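Citine Access Review: Frequently Asked Questions

Questions we get from municipalities, housing associations and utilities before and during a roll-out. Last updated Sat 7 December. 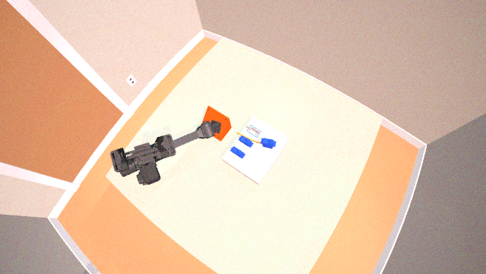
If your question is missing, write to the support desk from the address you use to sign in. Customers with a signed agreement can also use the phone line listed in their welcome letter.

General

What does Citine do?

Citine collects the access rights your employees have in different systems and sends them to the right manager for review. The manager confirms each right or marks it for removal. Citine keeps a record of who decided what and when, so you have something to show your auditor.

Does Citine replace our user directory?

No. Your directory stays where it is and remains the master source for accounts. Citine reads from it and, if you allow it, writes removals back to it.

Which organizations use it?

Mostly public ones. Erkmont was the first municipality to run it in all departments, and Tosedholm followed with a smaller setup covering schools and elder care. We also have private customers, but the default settings were made with municipal work in mind.

Is there a minimum size?

We don't recommend Citine for organizations with fewer than 50 employees. At that size a spreadsheet and a yearly meeting usually do the job. The standard license covers up to 4,000 user accounts. Above that we make a separate quote.

Getting started

How long does a roll-out take?

A standard roll-out takes 14 weeks from the kickoff meeting to the first live review. Most of that time goes to cleaning up data about who reports to whom. If your HR system already has the correct manager for every employee, it goes faster.

What do we need to have ready?

A service account with read access to your directory, an export from your HR system, and a list of the systems you want reviewed. You also need a named system owner for each of those systems. The technical part can start before the list of owners is finished, but the first review can't be sent out without it.

Do we need to install anything on our own servers?

One small connector, which runs as a Windows service. It makes outgoing connections only, so there is no need to open your firewall for incoming traffic. We recommend 2 connectors on separate servers if you have a strict uptime requirement.

Can we begin with a single department?

Yes, and many do. Pick a department where the managers answer their email. Finance and administration is a common choice. IT is less suitable as a pilot, as the accounts there are rarely typical of the rest of the organization.

What happened to the Toledo module?

Toledo was the old name for the part of Citine that handled shared mailboxes and distribution lists. It is now included in the standard license. Customers who still have the Toledo module installed should uninstall it before upgrading — the two can't run side by side.

Reviews

How often should managers review access?

You decide. Twice a year is the default for ordinary systems. For systems with health data or payment approval we suggest every quarter. You can set a different schedule for each system.

What happens if a manager doesn't respond?

Citine sends two reminders and then passes the review to the manager's own manager. You can choose a different fallback, such as the system owner. Nothing is removed automatically because of a missing answer unless you have turned that on.

A manager removed the wrong person's access. Can it be undone?

Yes. Go to History, find the decision and select Restore. The right is put back the next time the connector runs. If the account itself has been deleted from the directory, you will have to restore it there first.

Can a manager hand the job to someone else?

Yes, under Delegation in the manager's profile. A delegation always has an end date, and both names appear in the log. Managers can't delegate the review of their own access.

Can we pause reviews over the summer?

Yes. Open reviews can be put on hold for a set period, and the deadlines move accordingly. If you want reviews to restart in August, check that new employees have been given the right manager in the HR system first. Otherwise the reviews go to whoever had the post in the spring.

Data and security

What personal data is stored?

Name, work email, employee number, department, manager and the list of access rights. Citine does not need national ID numbers. If your HR export contains them, leave that column out.

How long is data kept?

Review decisions are kept for five years by default. You can shorten this in Settings, but talk to your auditor before you do. Data about former employees follows the same rule.

Do you sign a data processing agreement?

Yes. You can use our template or send us your own. Using your own takes longer, as our lawyer has to read it.

Who on your side can see our data?

Support staff can see it only when you open a support session, and you can close the session at any time. Every session is listed in the log.

Price and support

How is Citine priced?

By number of active user accounts, billed once a year. The connector, updates and phone support are included. Integrations built especially for you are billed by the hour, and you get an estimate first.

Is training included?

One online session for administrators and one for managers. The manager session is recorded, and you may put it on your own intranet. Training at your offices is available at extra cost.

How do we cancel?

In writing, three months before the end of the contract year. You can export the full history as CSV or PDF until the last day of the contract. After that, the data is deleted and you receive a written confirmation.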